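Home News Waters Permits Clubs Contact

Hekix opens online permits for the Orngate fishery

TRALLANTHORPE, February 2021. Anglers will be able to buy day and season permits for the Orngate fishery online from the start of the coming season. The new permit service is run by Hekix, which took over management of the fishery from Hollmann last November.

The Orngate fishery covers 11 miles of river and two stocked ponds. Until now, permits were sold over the counter at the Trallanthorpe tackle shop, and visiting anglers had to plan their trip to fit its opening hours. Counter sales will continue at the same price.

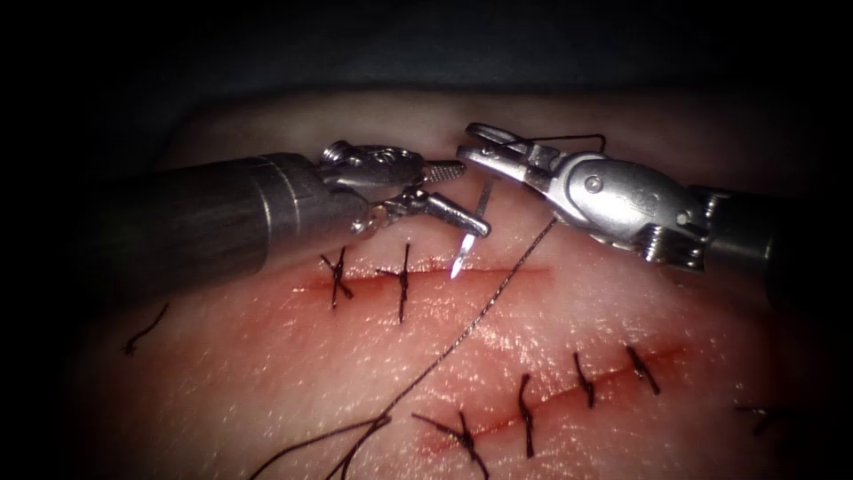 Two instruments meet above an incision in a tissue pad.

The river holds wild brown trout and grayling. Stocking on the river stopped under the previous management and will not resume. The ponds will be stocked with rainbow trout before opening day and again in early summer. Barbless hooks are required on all water, and the upper river remains fly only.

A total of 207 season permits will be issued. Holders from last season have first choice until the end of the month, after which any that are left go on general sale. Day permits are limited to nine rods on the river.

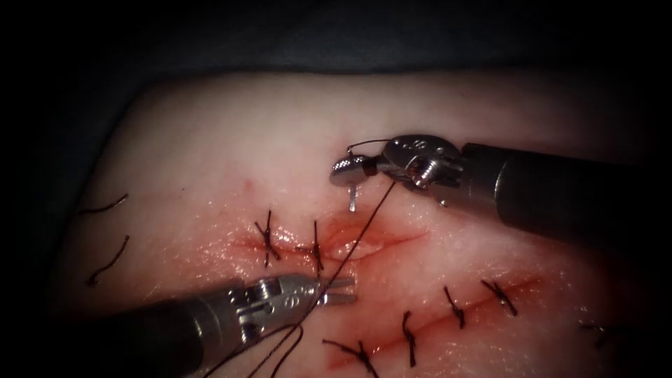

Page last changed: February 2021

Catch returns can now be filed on the same website. Every permit holder must file a return, including for days when no fish were caught. Hekix will use the returns to set bag limits for next season. Paper forms are still accepted at the tackle shop and in the box at the lower parking lot.

The footbridge at the bottom beat is closed for repairs. Anglers who want to fish the far bank should use the road bridge and walk down. 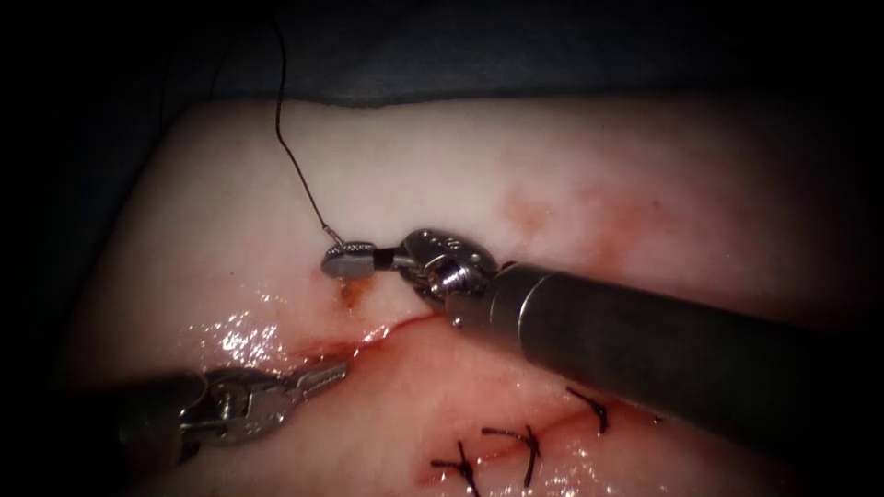 Fly tying evenings for beginners will return to the Orngate fishing lodge this spring. Each class covers one pattern from start to finish, with hooks, thread and feathers included in the fee. Much of the first class goes to holding small things steady at the end of a tool. Vises and lamps are provided. Places can be booked with a permit or separately.

Contact Hekix Fisheries, Trallanthorpe | Copyright Hekix | Back to top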